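**Cutting back on salt, week three – who else?**

**wometti_walker:** My doctor wants me under control before April without pills if we can swing it. Top number has dropped from 148 to 139 so far. Bread is what gets me – two slices and a bit of deli turkey and half the day's salt is gone!
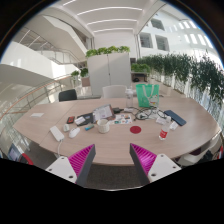

Snacks are my other weak spot, mostly at work. I've swapped the vending machine pretzels for a tea break, in a cream-white mug like the one on the table there, and I don't miss the crunch much (ok, a little).

**Grimard28:** Careful reading too much into nine points. Mine swings more than that between breakfast and lunch. Are you sitting five minutes first?

**wometti_walker:** Two minutes, maybe? I get bored.

**cuc_ton:** Then do five! But I don't agree with Grimard that it means nothing. Mine came down on less salt and stayed down. Potassium helped too, beans and bananas – ask your doctor first if your kidneys are iffy.
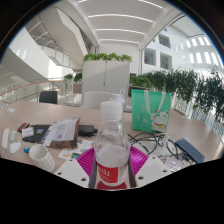
*Bottled water, white cap, red label.*

**Grimard28:** I said careful, I didn't say nothing. Write down a week of mornings and post the average.

**wometti_walker:** Fine, fine. Starting tomorrow.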